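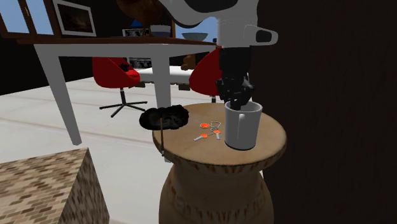

Mukness side table, small size. Four stars from me.

I bought this table in June from the Fovberg shop in Bovelden and I use it every day beside my reading chair. I paid 4000, delivery was 97 more. It came in one piece, so there was nothing to assemble. The top is big enough for a cup and one book, but a lamp makes it crowded. It is heavier than I expected, and felt pads are not included. My old Waweru table was lighter but it moved on the tiles. After 7 months I have one small scratch.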